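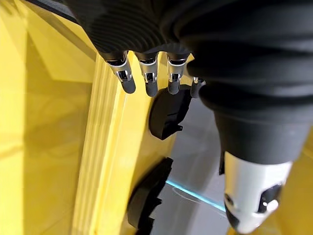 The Plirkulcombe Result

Reading time: 4 minutes

The method section went through three drafts, and in each of them the number was 837.

There had been 900 attempts. An attempt began when the hand closed over a part and ended when the part was set down on the far side of the bench or when the hand gave up. The hand was allowed one correction per attempt. A second correction counted as a failure, whatever happened afterwards. These rules had been written in the first week by the two of us who shared the night shift, and they were taped inside the cupboard door.

The method was called Hajji, after the street the lab was on. Most systems of that kind watched the object. Hajji watched the hand. It kept an estimate of where each fingertip ought to be, compared it with where the fingertip was, and took the difference as its only evidence that it had touched something. There was no pressure sensing in the tips. The funding body at Jiltine had liked that, as pressure sensing was expensive and wore out.

My colleague wrote the controller. I ran the attempts and kept the log. We overlapped between six and seven in the evening, and for the rest of the night whichever of us had stayed sat alone with the bench and wrote down one line per attempt: part, approach, corrections, outcome.

In May the group at Sondcombe asked for the log. They had built the same arrangement from our description and could not get above two in three. Their letter was polite. It asked whether the order of the parts had been randomised, and whether the room had been kept at a constant temperature. The answer to both was yes. I sent the log the same evening and then, for want of anything better to do, read it through from the first line.

The failures were not spread evenly. That was expected, because some parts were harder than others. What I had not looked at before was the hour. On my nights the failures arrived steadily, a few in each session. On my colleague's nights there were almost none after two in the morning.

I looked for a fault. I checked the clock on the logging machine against the clock on the wall. I checked the controller versions, which were identical on both sets of nights. I ran 4 sessions of my own, starting at two, and got the ordinary rate.

Then I asked if I could sit in.

My colleague had no objection. We ran from midnight. Until two nothing differed from my own practice. At two my colleague moved the chair from the desk to the bench, put one forearm flat on the bench top and left it there. I asked why. The answer was that it was a long night and the chair was more comfortable that way.

The bench was bolted at one end only. With an arm resting on the free end it stopped moving. The movement was very small, less than the thickness of a fingernail, but Hajji took every difference between the expected and the real position as contact, and on an unloaded bench it was being told about contact that had not occurred. It spent its one correction on nothing. When a real slip came there was none left.

We put a sandbag where the arm had been and repeated my 4 sessions. The failures went away.

I wrote to Sondcombe that night and told them about the bolts. My colleague read the letter before it went and asked for one change. I had written that the published figure depended in part on an uncontrolled support condition. My colleague wanted it to say on an operator — not by name, only that word.

We discussed it until it was light. The objection was that a sandbag could do the same job. The reply was that a sandbag had not done it, and that the log was supposed to record what had been there.

I changed the sentence. The number in the fourth draft was still 837, with a note beside it, and under the rules inside the cupboard door I added a line for arms.

Last updated: May

Contact | Copyright the author, all rights reserved | Back to top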